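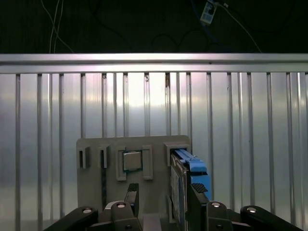
Davina Nisbet wrote to ask whether a desktop that no longer starts is worth taking apart, or whether the whole thing should go to the recycling point as it stands. She has a shelf of them. Take them apart. The case is mostly air, and the parts worth keeping fit in a shoe box.

Workshop Tips: Stripping and Storing Desktop Parts
Updated Tuesday, November 7, 2023

Before opening the case

Shut the machine down, turn off the switch on the power supply if there is one, and pull the cord. Press the power button once with the cord out. Remove the monitor, keyboard and network cables and set the case on its side on a hard surface. Carpet is a poor choice for static and for dropped screws.

Touch bare metal on the case before touching any board. A wrist strap clipped to the chassis is better. The Usach strap we use has a coiled lead that reaches across a full-size tower.

Leave the power supply closed. The capacitors inside can hold a charge after the cord is out, and no part in there is worth saving.

Order of removal

Take the side panel off first. Large desktops often use a latch or two thumbscrews; small ones may have a sliding cover. Then work from the loosest parts to the most firmly attached: expansion cards, drives, memory, cooler, processor. Boards come out last.

Pull connectors by the plug and never by the wire. Flat SATA cables usually have a small metal tab that must be pressed down. The main power plug on the board has a plastic clip on one long side, and it will feel stuck until the clip is fully clear.

Warm the processor before lifting the cooler if the machine still runs. Ten minutes of ordinary use softens old paste. On a dead machine, loosen the cooler screws a turn at a time in a cross pattern, then twist the cooler slightly left and right before lifting. Pulling straight up on hardened paste can drag the chip out of some sockets. 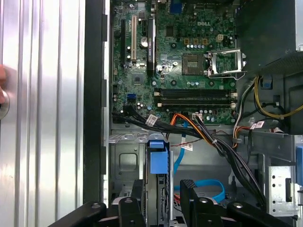

Dell motherboard, CPU socket empty and retention bracket open.

Once the chip is out, close the bracket and fit the plastic cover over the contacts. If the original cover is gone, put the board in an antistatic bag and store it flat with nothing resting on the socket. Bent contacts are the most common reason a saved board goes in the bin later.

Screws

Keep screws sorted by thread. Most 3.5-inch hard drives take 6-32 screws. Most 2.5-inch drives and optical drives take M3. The two are close enough in size to start in the wrong hole and strip it. A Tapley tray with 36 pockets is more than enough for one machine, though an egg carton does the same work.

Use a #2 Phillips driver for nearly everything. A #1 will turn many of the same screws and round the heads off while doing so.

Hard drives

Treat a hard drive as fragile even with the power off. Hold it by the sides, keep fingers off the circuit board, and put it down on foam. Do not stack bare drives.

Write the date of removal and the source machine on masking tape and stick it to the top cover. Keep the tape off the breather hole, which is normally marked on the cover or label. Leave the maker's label in place; the model number and serial number are needed for any warranty or firmware lookup.

Plastic drive brackets should stay with the drive until you know whether the next case uses the same kind. They are hard to match afterward.

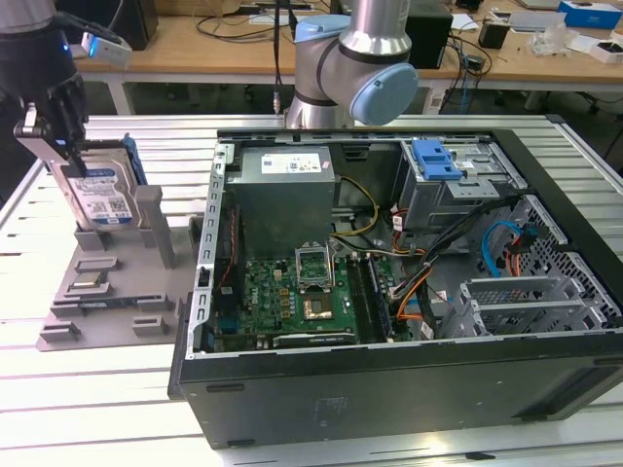 Storage box

Antistatic bags go inside a rigid box with a lid. Flengate sells one with removable dividers. Stand drives on edge between foam strips and lay memory flat in its own tray. A packet of silica gel is useful in a basement or garage, and it should be changed or dried out every August if the summer is humid where you live.

Put the list of contents inside the lid. Ours has four columns: part, source, date, tested or not. Untested parts get a strip of red tape. If a part has sat for two years with red tape on it, test it or recycle it.

Drives in caddies

Caddies come in two general types, those with screws through the sides and those that flex open and hold the drive with pins. Flex types crack when cold, so bring the machine indoors well before starting. Spread the rails just far enough for the pins to clear.
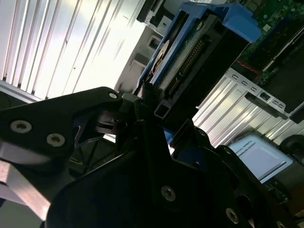
Check the pins afterward, as they sometimes stay behind in the drive's screw holes and then jam the next caddy. Vikimel contact cleaner on a cotton swab takes dust off the rails. Let it dry fully before the caddy goes back in the bay.

What to recycle

Power supplies, cracked fans, swollen capacitors and any board with visible corrosion. Remove the coin cell from the motherboard and tape over both faces before it goes in the battery bin. Erase any working drive before it leaves the house. A drive that will not spin up cannot be erased, so keep it or have it shredded.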